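3.2 Teaching kits and classroom sessions

We were delighted by how quickly the Nalby kit caught on. Over 5 weeks, 239 students in India tried it in sessions of 30 or 35 minutes, and many stayed on to repeat the color test with water from home. Small glassware was shared between benches (Figure 2).
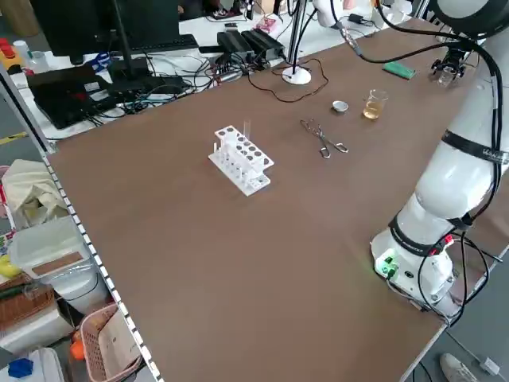

5 min read

Figure 2. Bench items: test tube rack, tongs, evaporating dish and beaker.

The written answers were the real treat. Students at the Trondeck site drew their own color charts - some far clearer than ours! - and argued happily over where yellow ends and amber begins. We scored these charts with the Ichikawa scale, described in Section 3.3, and kept the students' own color words wherever we could.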